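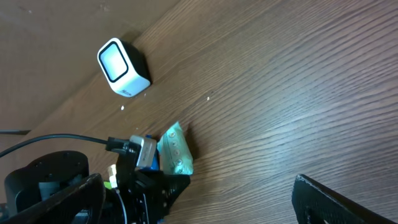 According to Jae-in Kwak, a sand pile that won't lie still is a lighting problem, and the simulation people should be left alone until someone has tried turning the key light down. We have tried turning the key light down. The pile still crawled, only now in the dark.

Figure 4. White cube with rounded edges and a lit front panel, on a wooden tabletop.

4.2 Getting grains to rest

The trouble described in the previous section shows up once the interesting part of a shot is over. The sand has been poured, it has slumped into a cone, and the camera, by long tradition, now holds on it for longer than anyone planned. During this hold the grains at the foot of the slope shuffle outwards by a fraction of their own width on each frame. Played at normal speed the effect is mild. Played as a loop in a review room, it is all that anyone can see.

We used the grain solver in Premimby throughout, with positions corrected by pairwise contact constraints and friction applied afterwards. The order matters. When friction comes last, it is asked to cancel a sideways push which the contact pass has just added, and it is given only what is left of the step to do so. Raising the number of constraint passes helps up to a point. In the test scene we saw a clear gain up to 70 passes and almost none between there and 200, apart from the gain in render farm bills.

The usual remedy is a speed threshold: any grain moving slower than a set value is frozen where it is. This works well on a flat floor. On a slope it produces a crust, with frozen grains holding up a body of live ones until the whole lot gives way in a slab, like snow off a shed roof. Artists who want a slab are delighted. The rest of us go back to the parameter page.

Our method keeps the threshold but makes it depend on the neighbours. Each grain carries a rest value between zero and one. The value climbs when the grain and most of the grains it touches are slow, and drops at once when any grain it touches is fast. Friction is then scaled up by the rest value, and the grain is fully frozen only when the value reaches one and the grains directly beneath it are frozen already. Rest therefore spreads from the floor upwards, as it would in a bucket. A grain halfway up the slope can't decide to go to sleep on top of colleagues who are still working.

Two details cost us more time than the idea itself. The first is waking. If a frozen grain is woken by every small touch, the pile never settles, and if it ignores small touches, a ball rolled across the surface leaves no track. We compare the push a grain receives with the weight of the grains above it, counted along the contact list – a crude measure, and one that behaves badly under overhangs. The second is the cache. The rest value has to be stored with the positions, or a simulation resumed from the middle starts with every grain wide awake and the foot of the slope bursts politely outwards. We lost most of December to this before Nele Van Wijk opened one of the cached files and asked where the attribute was.

For comparison we ran the same pour with the plain threshold, with our rest value and with no freezing at all. Each run lasted 2,000 frames, with the emitter switched off at frame 1,000 and the remainder given over to doing nothing, which is harder than it sounds. Without freezing, the foot of the pile was still spreading when the run ended. The plain threshold stopped the spreading early but gave way once, late and without warning. With the rest value the outline stayed put, and the surface kept a little movement near the top for a while after the emitter stopped. We left that in. The Hosoda scene, in which the sand runs down a staircase, behaved much the same on the treads and rather worse on the edges, where the notion of "directly beneath" becomes a matter of opinion.

The method adds one stored value per grain and one extra walk over the contact list per step. It does nothing for wet sand, where the grains are meant to cling and the rest value rises far too soon. The Livwood scene has wet sand in it, and is discussed in section 4.3 together with the Plilico mesher, which had problems of its own.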